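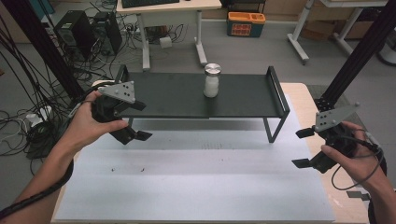

Kitchen Shelf Night Moves to the Back Room

Starting in October, the monthly kitchen organizing evening at Statammont will meet in the back room on the second floor. The front room is being repainted and will be closed until the new year. The start time stays the same, 7 p.m., and the stairs by the side entrance are the quickest way up.

The topic for October is the small raised shelf, the kind that stands on a counter or inside a cabinet and gives you a second level for jars and spice tins. We covered drawers in the spring and many of you asked for something on counters next.

Jonatan Amundsen will lead the evening again. He would like everyone to bring one low shelf and a few small jars with lids from home. Glass is fine. If you don't own a shelf, Korletey on the corner has a few kinds, and we will have 9 to lend out on the night. Please don't buy one only for this.

Before you come, measure the space where the shelf will go. Write down the width, the depth and the height up to whatever is above it. Last time several people came with only the width and had to guess at the rest. Measure your tallest jar too, with the lid on.

A few notes from Jonatan:

Put the jars you use every day on top and the backup supply underneath. Flour and sugar are usually too heavy for a light shelf and do better on the counter itself.

A flat top panel is easier to wipe than wire, and small jars don't tip on it. With wire, a piece of shelf liner cut to size helps.

Check that the legs sit level before you load anything. Set one jar near the middle first and press lightly on each end. If it rocks, try turning the shelf around. Many counters dip a little near the sink.

White sugar, salt and baking soda look the same through glass. Label the front of the jar as well as the lid. Masking tape and a marker work.

The room holds 27 people, so please sign up at the desk or leave a message at extension 418. There is no charge. Coritz is again supplying the coffee, and there is a sink in the hall for anyone who wants to rinse out jars.

If you have jars you no longer need, leave them clean and dry in the bin by the side entrance. Lids should be on. We can't take chipped glass.

Last updated: August 20, 2019

Recent items
Drawer Dividers: Notes From the Spring Evening
Polteo Reading Group Changes Rooms
Side Entrance Door Repaired
Jar and Lid Swap Returns

This site uses cookies. By continuing to browse, you agree to our use of cookies.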